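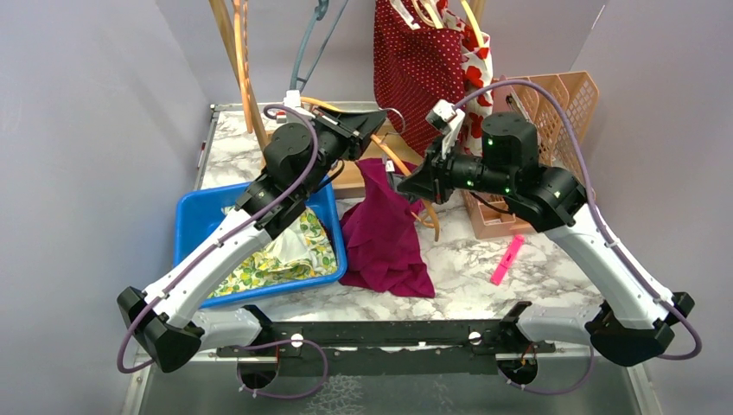

Figure 7. Garment on hanger over the table, storage bin at left.

5 Hanging and Storing Garments

This section covers knit and woven tops kept on Skinlow hangers or folded into a Keskinen bin. For trousers and skirts, see Section 7.

5.1 Before you start

Clear the tabletop and wipe it with a dry cloth. A smooth surface is preferred – rough wood can pull threads. Place the bin to the left, within reach, so that the middle of the table stays free for the garment.

Check the care tag. Garments marked "dry flat" must not be hung until fully dry.

5.2 Putting a garment on the hanger

1. Lay the garment on the table with the front facing up and the neck opening away from you.
2. Open any buttons or zippers at the neck.
3. Hold the hanger near the hook. Pass one end through the bottom opening and up into the first shoulder.
4. Tilt the hanger and guide the other end into the second shoulder.
5. Bring the hook out through the neck opening.
6. Lift the hanger until the lower edge just clears the table. Let the folds drop, then straighten the shoulder seams.

CAUTION: Do not force the hanger through a closed neck opening. Stretched collars do not recover.

NOTE: If the fabric bunches at the top, lower the garment back onto the table and repeat from step 4. Pulling on the hem will not correct it.

5.3 Taking a garment off

1. Lower the garment onto the table, keeping hold of the hook.
2. Slide one shoulder free, then the other.
3. Withdraw the hanger through the bottom opening.
4. Fold the garment and place it in the bin with the tag facing up.

CAUTION: Do not fill the bin above the rim. Compressed knits hold their creases.

5.4 Replacement parts

Hangers are supplied in packs of 5. Order under part number 1119 from Giner, Fludimdale.

Revised September 1, 2019 – S. Priedītis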